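Flutenside Travel Roller, 30 cm: review

November 5, 2022

The Flutenside is a hollow foam roller for athletes who travel. It is 30 cm long, fits crosswise in a standard carry-on, and comes with an end cap on each side so the core can be used for storage. I used the firm version on a training trip in January and have kept using it at home since then.

Construction
The core is a rigid tube with a layer of closed-cell foam bonded over it. The foam has shallow grooves running lengthwise. After 201 sessions on my log, the grooves are still defined and the bond has lifted slightly at one end, over a width of two fingers. It has not spread. The caps are a push fit. One came out in my bag on the second flight and I now tape it.

In use
Calves and upper back are where it works best. The short length is a limit for the hamstrings, as only one leg fits comfortably at a time. It also tends to walk sideways on hotel carpet when rolling the hips. On a hard floor it tracks straight.

Firmness is closer to the Nolletti than to the softer Delludness, which I used for four seasons. Runners new to rolling will probably find it harsh for the first week. The medium version is the safer purchase for them.

Gunhild Baldursdóttir, who coaches our distance group, tried mine between intervals and preferred her full-length Sheehan. Her objection was stability, and I agree with it. The Sheehan does not fit in any bag I own.

Storage
The core holds a resistance band and 2 pairs of socks. A massage ball fits only if it is the small size.

Cleaning
Wipe with a damp cloth. The grooves collect lint and need a soft brush.

Verdict
Good for travel, adequate at home. Rating: 4 out of 5. I took off a point for the caps.

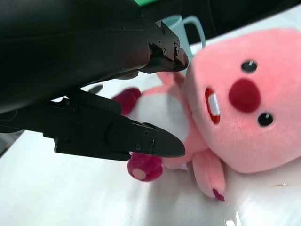

A replacement set of caps can be ordered separately, and the newer ones have a threaded fit. They do not work on the older core, so check which version you have before ordering.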